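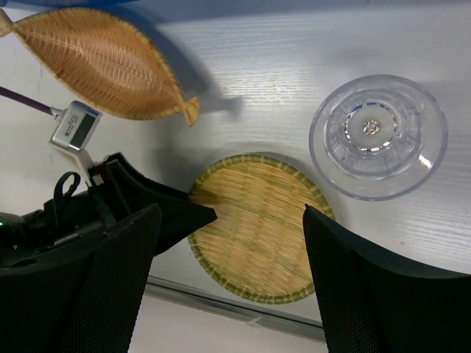 Small Games Deserve Big Maps

I finished Restby last night at two in the morning, and I want to talk about its map. Have you walked across that thing? The whole valley is one continuous place, no loading doors, no fast travel until the last third, and it came from a studio called Zurnum that had never put out anything larger than a puzzle game. I loved it, and I've been grinning about it all day.

There's a common bit of advice for small studios, and you'll hear it on every forum: keep it tight. Make four rooms and make them perfect. I get it. Plenty of my favorite games are four perfect rooms. But somewhere along the way the advice hardened into a rule, and now when a little team announces an open world, the comments fill up with people predicting disaster before there's even a trailer.

Restby is my argument against the rule. It has 29 named villages and a lot of plain grass between them. You can walk for ten minutes and meet one goat. I can already hear someone typing "empty," and okay, sure, parts of it are. But I've played the giant releases where there's a glowing marker every six steps, and I couldn't tell you a thing about the ground between the markers. I could draw you the road from Fikgate to the coast from memory. There's a broken bridge, then a long hill where the music drops out completely, and then you come over the top and see the lighthouse at Coste — and you realize you could have seen it an hour ago if you'd gone left at the mill!

That moment doesn't work in four rooms. It needs the hill, and it needs the hill to be kind of boring.

It also needs a game that trusts you to be a little lost. Restby gives you a paper map with no dot on it. You figure out where you are by looking up. My first evening I spent going in a circle around a pond, and I had a great time doing it, because I found a fishing hut I never would have been sent to. There's no quest in the hut. There's a kettle and a bed and you can save there.

I don't want to pretend it's flawless. The horse is bad. The horse gets stuck on fences, and the climbing is so fussy that I stopped trying after the quarry. The final chapter leans on combat, and combat is the weakest thing in the game by a mile. A bigger team would have smoothed all of that out. I'm also pretty sure a bigger team would have put 400 feathers on the hills for me to collect, and I'd have collected them, and I'd have been looking at a counter the whole time.

So if you're on a tiny team and you have a huge, quiet place in your head, please make it. Leave some of it bare. I'll put up with the horse. And if you're playing Restby for the first time this weekend, go left at the mill.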